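Who speaks for the council after an emergency, the mayor or the ward councillor?

Posted in: Local government and elections

Laurențiu Pană
Hello everyone. I moved to Trivholm three years ago and I am still learning how the town is governed, so please excuse me if this is a simple matter.

In April we had a flood in the lower streets near the Barbu bridge. The water came into 256 homes, according to the council's own notice. On the same evening there were two public meetings. One was in the sports hall, held by the council's emergency officer, and it was calm and practical. The other was in front of the bakery, held by our ward councillor, who is also standing for mayor. He promised every household a payment of 700 and said the forms would come soon. The mayor did not come to either of them. She put a short text on the council website at 8 in the evening.

Now the forms have come, and the payment written on them is 200. When I telephoned the council, a polite lady told me that the councillor "was speaking for himself". But he stood there with the town's coat of arms on his jacket, and people believed him. My neighbour had already ordered a new floor.

I want to understand two things. Is a councillor allowed to promise money in this way? And where should I complain, if a complaint makes sense at all? I do not want to make trouble for anybody, I only want to know how it works. 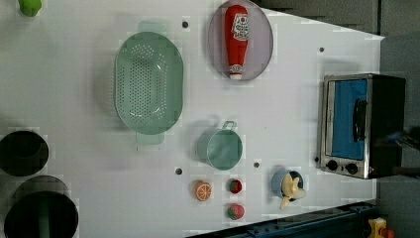 I should add that I have read the rules for councillors on the website, but they are long and the language is difficult for me. There is a part on "representing the authority" and I could not decide if it covers a speech in the street. If somebody has experience with this part, I would be very thankful.

Emiliano Sepúlveda
I was a ward councillor for one term, in Fevano and not in Trivholm, so please check the details against your own town's rules.

A single councillor cannot normally promise public money. The decision belongs to the full council, or to an officer who has received the power to spend up to a certain sum. What your councillor could do is say that he will ask for 700 and vote for it. If he said "you will receive", he went further than he was allowed to. It would help you very much to have his exact words. Perhaps somebody filmed the meeting, or the local paper wrote it down.

About the coat of arms: in my town we were told not to use it at any event which could be seen as campaigning. A candidate for mayor speaking to voters after a flood is a difficult case, because he is also their elected councillor and has a good reason to be there. I would not build the complaint on the jacket. I would build it on the promise.

Write first to the councillor himself and ask him politely to explain the difference. Give him two weeks. If he does not reply, write to the monitoring officer at the town hall – the title may be different where you are – and attach your first letter. Keep to one page. The complaint will probably not bring you the missing 500, I am sorry to say, but it can bring a public correction.

Your neighbour should keep the receipt for the floor and ask if there is a hardship fund. We had one and very few people applied.

Rondden
they all do it before an election. the mayor hiding behind a website is worse if you ask me, at least he turned up. don't waste your stamp

Laurențiu Pană
Thank you both. Emiliano, a woman from our street has a recording on her telephone and I will ask her for it this evening. I will write to the councillor first, as you say. I did not know about the hardship fund, and I will look for it on the council website and tell my neighbour.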